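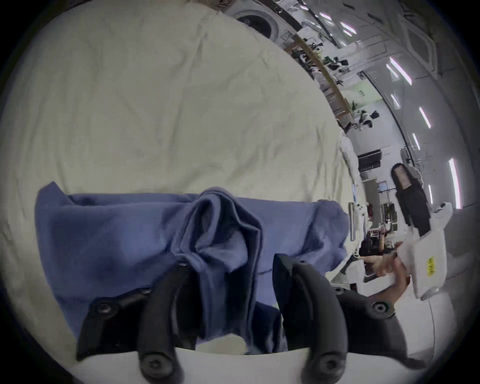
Wayne Goodall says he went home after his first afternoon with the grippers and couldn't fold his own towels without thinking about where his thumbs were. He also says the joystick rig we used to put people on was like trying to make a bed with a pair of oars, and that he'd like this on the record.

So it's on the record, Wayne!

HERNUVANCE OPENS FLOMOW TO OUTSIDE TEAMS
Hand-held demonstration for cloth and laundry work, with first places going out in May

FOTHERGILL -- We've been fairly quiet about Flomow until now, mostly from being flat out with it, so I'm very happy to be the one writing this. From May, Hernuvance is opening the Flomow demonstration program to outside teams. If you've got a robot arm and a cloth-handling job you'd like it to learn, you can come to us in Fothergill and show the job yourself, by hand, or you can have our demonstrators do it and take the recordings home.

I run the demonstration side at Hernuvance, and I get asked the same thing at every open evening (usually with a sausage roll in the other hand), so let me go through how it works.

Showing a robot a task by hand

There are a few ways to show a robot what you want. You can grab the arm and push it through the motion. You can sit at a desk and drive it remotely. Or you can pick up a pair of grippers that close the same way the robot's do, walk over to the washing and just get on with it, while the cameras and sensors keep track of where the grippers are and how far they're open. Flomow is built around that third way. We still do plenty of the second and I'll get to it.

What I love about the hand-held method is how quickly people stop fussing over the gear. A new demonstrator spends the first 20 minutes being terribly careful, and then somewhere in there they pick up a shirt the way they'd pick up a shirt. Those are the recordings we want. Someone who has done their family's washing for years knows a hundred little moves they'd never think to write down: the flick that gets a sleeve out, the way you let the weight of a jumper straighten it for you, when to give up on a corner and start over.

You do lose something. Two gripper fingers are nowhere near a hand, and you can't feel the cloth through them the way you'd like to. We ask our demonstrators to work with that and to resist helping out with a spare finger, which is harder than it sounds (I'm the worst offender). If the person cheats, the robot gets a lesson it can't follow.

Why clothes?

Clothes are a pain, that's why. A box is the same shape every time you pick it up. A T-shirt has never once been the same shape, and half of it is hidden underneath the other half. You can't hand the robot a list of positions and expect it to cope. It needs to see lots of goes at the same job, from lots of starting points, by people who don't all do it the same way.

A full Flomow task set is 1,000 demonstrations. It covers one job, such as "pick up the garment, open it out, hold it flat", with the garment dropped a fresh way each time. We include the messy ones where the demonstrator loses a grip and has to recover, as long as they do recover. We used to throw those out, and the trained arms were hopeless the moment anything slipped. Putting them back in was the best decision we made all last winter. 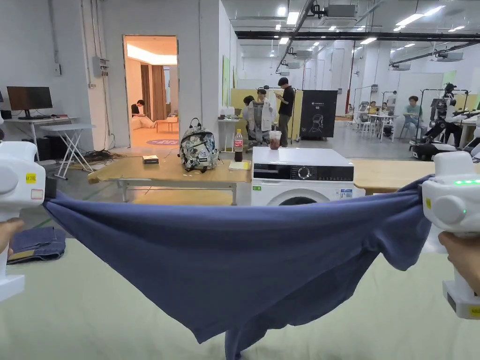
A blue garment held out between two hand-held grippers.

Holding a garment out between two grippers is one of the jobs we ask every new demonstrator to learn early on, by the way. The two hands have to agree with each other. Pull too hard and you lose an edge, go too soft and the middle drops away from you. It's a good thing for people to practise and a very good thing for a two-armed robot to learn.

What about remote control?

Remote control still has its place and we're keeping it in the program. Once an arm has been trained on the hand-held recordings, we put it on the job and have an operator standing by with the controls. When the arm gets stuck, the operator takes over, sorts it out and hands it back, and those bits get saved and used for the next round of training. It's slower and it's a bit tiring, so we cap a remote session at 70 minutes and then everybody has a cuppa. But those corrections are worth a lot, coming as they do from exactly the spots where the robot gets confused.

If I had to give a rule of thumb: use your hands to show the whole task, and use the remote to fix the bits that went wrong. Teams who come to us asking for one or the other generally end up doing both.

Our first partner

Nestell has been working with us through the trial, and I can't thank their laundry staff enough. They handle linen and workwear all day long, and they had no patience whatsoever for our first set of instructions, which ran to several pages and had a diagram. They told us to bin it. The version we use now fits on a card, and a good half of the wording is theirs.

They also got us to change the way we start each recording. We had been laying the garments out nicely before every go, out of habit, and one of the Nestell crew asked when we thought a shirt was ever going to turn up like that. Fair point! These days everything gets scrunched and dropped.

Wayne, who you met at the top, had this to add when I showed him the draft: "Tell them to wear comfortable shoes. And tell them the first few will be rubbish and that's fine. Mine were shocking."

I'd back that up. Please don't send us only your best engineers. Send whoever does the job now.

What's on offer

There are 5 places in the first intake. Each team gets time on the floor at Fothergill, a pair of hand-held grippers fitted with fingers to match their own robot where we can manage it, and one full task set recorded, checked and labelled. We check every recording before it goes in the set -- a person watches it through, start to finish -- and anything where the tracking has wandered off gets done over.

You'll need to bring your own garments, or tell us what you'd like and we'll go shopping. Colour and weight both matter more than people expect. A heavy knit and a thin work shirt want quite different handling, and dark cloth on a dark surface gives the cameras grief, so bring a mix if your robot's going to meet a mix.

You'll also need some idea of what "done" means. This trips people up more than anything technical. Is a shirt folded if one sleeve's poking out? Is it flat enough if there's a crease down the front? We can't answer that for you, and two demonstrators with different answers will teach your robot to dither. We'll sit down with you before the first recording and agree on it, and then it goes on the card.

What we can't promise is a robot that does your laundry by the end of your stay. You'll go home with good recordings of people doing the job properly, in a form your team can train on, and we'll help you with the first round of training if you want us to. How well the arm goes after that depends on the arm, the gripper and the cloth, and on how fussy you are. I'd sooner say so in a press release than have the conversation later over the phone.

How to apply

Write to the Flomow desk at Hernuvance, Fothergill, and tell us what robot you have, what the job is and who does it at the moment. A short video of a person doing the task on a phone is a big help, and it doesn't need to be tidy. Teams outside laundry are welcome too if the job involves something floppy. We've already had a note about tarpaulins, which has caused quite a bit of excitement in the tea room.

If you're media and you'd like to have a go with the grippers yourself, mornings suit us best, and we're generally set up by 10 am. Wayne has offered to teach you the towel.

About Hernuvance
Hernuvance makes tools for teaching robots by demonstration and is based in Fothergill. Flomow is its program for cloth handling.

Media enquiries: the Flomow desk, Hernuvance, Fothergill

ENDS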